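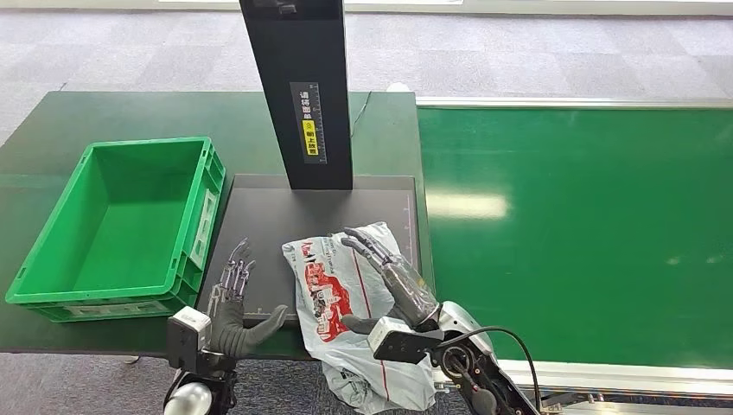 3 min read | 559 words

Projects > Floltimo > Packing cell > README

September 3, 2020
By Amparo Yupanqui

# Floltimo packing cell, returns bench

Read this before you use the recordings or quote the numbers. It covers the returns bench at the Palomino depot, where a two-handed robot takes soft parcels off a conveyor, sets them on the scan platform and puts them in a crate. People did this job before. Some of them still do, and I wrote this partly for them.

## What is in the set

- 559 recorded attempts at handling a single item
- 39 item types, mostly soft plastic bags
- one plain-text log per attempt, with the operator's note where one was written
- shift notes from the bench, typed up from paper

All attempts were made at one bench with one platform and one style of crate. If your bench is laid out differently, don't expect much to carry over.

## Bags

Crumpled bags are the reason this set exists. Flonley, who supplied the control software, showed us a demo with boxes. We don't get many boxes. We get thin white bags with red printing that fold over the edge of the platform and hide whatever label they have. A person flattens one with the side of a hand and doesn't think about it. The robot has to bring both hands in, find the top of the bag and hold part of it down before anything else can happen, and its fingers have no idea what is inside.

## Labels

Each attempt is marked `ok`, `helped` or `stopped`.

`ok` means the item reached the crate and no person touched it. It doesn't mean it was quick. `helped` means someone reached in while the arms were paused, usually to turn a bag over or pull it back from the edge. `stopped` means the attempt was called off.

Please don't merge `helped` into `ok`. The first summary that went upstairs did that, and for most of February we were told the bench was running itself. Radek Kopecký was standing next to it the whole time.

## What changed at work

Before the cell there were six people on returns. There are now five, and the sixth moved to inbound when the contract was redrawn. The project slides call this a saving. I would want to see the hours first -- the time spent watching, clearing and restarting is booked to a maintenance code and never shows up next to the bench.

The work that's left is different, too. Less lifting, and people's shoulders are better for it. I'll give the project that. But there's more waiting, and the waiting isn't rest, as you have to keep your eyes on the hands. Radek's note from his second week reads: "Slower than me, and I can't go and do something else." His pay grade didn't change. The job title did, to cell attendant, and he found out from the rota.

Questions we asked and haven't had answered:

- Who decides when a person takes an item over by hand?
- Are the `stopped` counts used to judge the attendant?
- What happens at peak, when the belt runs faster than the arms?

## Known gaps

- Wet bags were left out.
- Night shift is missing.
- Operator notes are in three people's handwriting and were typed by one. Expect mistakes.
- Timings before the Tomeck controller update can't be compared with later ones. Check the `ctrl` field.

## Use

Fine for testing grasp methods on soft packaging. Not fine for staffing estimates -- if someone asks you for one from this set, send them to me first.

Changes go through the bench log, then to this file.

Contact: Amparo Yupanqui, returns desk, Palomino depot | © 2020 Floltimo project | Back to top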